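Handgreifer im Team einführen: So richten Sie den Arbeitsplatz ein

Bei Clunby führen unsere Leute die Greifer von Hand, und aus den Aufnahmen lernt später der Roboterarm. Damit ändert sich die Arbeit: weniger Packen, mehr Vormachen. Die folgenden Schritte haben sich bei uns seit Juni bewährt.

1. Tisch vorbereiten
Legen Sie eine Decke mit deutlichem Muster auf. Die Lampe kommt an den hinteren Rand.

2. Greifer und Marker prüfen
Der Marker muss fest sitzen und frei liegen. Die Hand bleibt darunter, Kabel hängen locker nach unten. 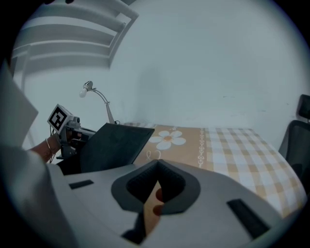 Handgeführter Greifer mit Marker, dahinter die Schreibtischlampe

3. Bewegungen vormachen
Arbeiten Sie ruhig und ohne Umgreifen. Jede Aufgabe wird 8-mal wiederholt, danach wird gewechselt. Panagiotis Antoniadis plant dafür zwei Personen pro Tisch ein - eine arbeitet, die andere führt in Dindex das Protokoll.

4. Pausen und Zuständigkeit klären

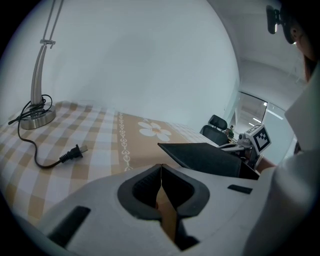
Mehr als sechs Durchgänge am Stück ohne Pause sind bei uns nicht erlaubt, auch wenn die Zeit drängt. Wer vormacht, darf eine Aufnahme jederzeit verwerfen. Fragen zur Schichtplanung gehen an Khang Trình, nicht an die Technik.

5. Daten übergeben
Speichern Sie am Schichtende alle Aufnahmen unter der Auftragsnummer, zuletzt 2574. Fehlversuche bleiben im Ordner und werden nur markiert.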